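Listening to The Divel Inquiry

I finished The Divel Inquiry in May, after starting it twice and giving up once. It is 40 hours long. I listened to nearly all of it on the bus and while ironing, through the Plemero app, and I have a few things to say about it before I forget who was who.

The book is a history of a public inquiry into how the harbour at Divel was run between the wars. The harbour board had leased most of its quays to a shipping firm called Clisareo, on terms that were very good for Clisareo, and several members of the board had shares in the firm. A local paper printed a list of names. Some of the people on the list had done nothing at all, and the rest had done rather more than the paper knew. The inquiry was set up to sort one lot from the other and took four years over it.

I knew none of this beforehand. I picked the book off the Plemero front page with a credit that was going to run out, on the grounds that it was the longest thing there.
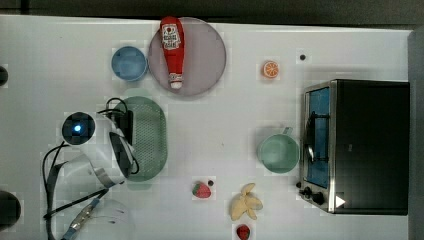 The first ten chapters are hard going on audio. The author wants you to understand the lease before you meet the people, so there is a great deal about tonnage and berthing fees, read out in full. In print I would have skimmed the tables. The narrator can't skim. He reads every row, and you either take it in or you think about what to have for tea. That was where I stopped the first time. The second time I skipped straight to chapter eleven, where the newspaper list comes out, and went back to the lease chapters afterwards. I would suggest doing it in that order.

Once the hearings begin it is very good. The author has been through the transcripts and quotes long stretches of them, and they work far better spoken than I imagine they do on the page. The clerk of the board is on the stand for most of three chapters. He is polite all the way through and never answers a question. There is one exchange about a missing ledger that goes on for so long I missed my stop.

The main argument is about the chairman of the inquiry. He has usually been written up as a bully who ruined decent men in order to make his name. The older accounts all say so, and the one I remember from a library book years ago said it in nearly the same words. This author takes a different line. He thinks the chairman was rude and vain and also mostly right about the lease, and that people disliked him so much they stopped looking at what he had found.

I was persuaded by about half of that. The chapters on the money are solid, and by the end of them I didn't doubt that Clisareo had been paying well under the going rate. The chapters on the chairman's conduct are weaker. A harbour pilot lost his job after being named in open session, on the word of a man who had never met him. The book gives that a page and a half and then moves on to say the findings were sound overall. They may have been. The pilot still lost his job, and I would have liked to know what became of him. He isn't mentioned again, unless I was asleep.

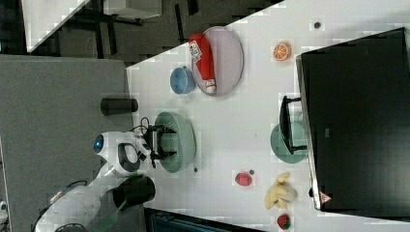

On the narrator. He has a dry, even voice and reads at a sensible pace, and I got used to him quickly. He doesn't put on accents for the witnesses, apart from one Scottish engineer, where he has a go and then seems to drop it a few minutes later. He says the name of the town two different ways. It rhymes with "civil" up to somewhere in the middle and after that he leans on the second half of it. I suppose someone corrected him and they couldn't go back and record it all again.

I listened at normal speed. I know plenty of people speed everything up, and for the lease chapters I can see the point, but the transcripts lose something when they are hurried. The pauses matter in those.

The worst thing about the audio version is the notes. The print edition has 1,902 of them, according to the author's own introduction, and none are read out. I can see why. But every so often the narrator says something startling, such as the claim that two members of the board burned their own letters, and you have no way of telling where it comes from. There is meant to be a PDF with the maps and the list of sources. On Plemero it took me some time to find, under the three dots next to the cover, and when I opened it the map of the quays had come out sideways and the list of sources stopped at the letter M.

I wrote to the publisher, Sadeghi, about that. They sent a civil reply and a new copy of the file, which has everything down to W. If you have bought the audiobook and want the complete one, write and ask them.

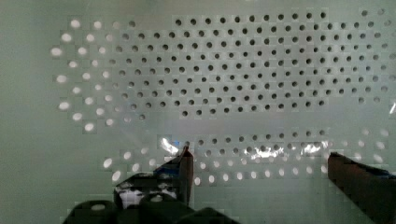

Dark and bright holes in a pale panel, close to.

There are 76 chapters, most of them short, and that helped on the bus. The last few cover what happened to the harbour afterwards, up to the point where the quays were filled in. I found them sadder than I was expecting. The firm carried on under another name for a while and then didn't. The chairman stood for parliament, lost, and wrote a book about himself that the author plainly can't stand.

I wouldn't give it to somebody who had never listened to a history book before. It asks for patience at the start and there is no cast list, so you have to keep a lot of surnames in your head or write them on the back of an envelope as I did. If you already like inquiries and committees and people being evasive about ledgers, it is worth the credit.

I have borrowed the print edition now to look up the note about the burned letters. It cites a private collection and gives no page number. I'm still thinking about whether that bothers me.

Next on the list is something a good deal shorter, about canals.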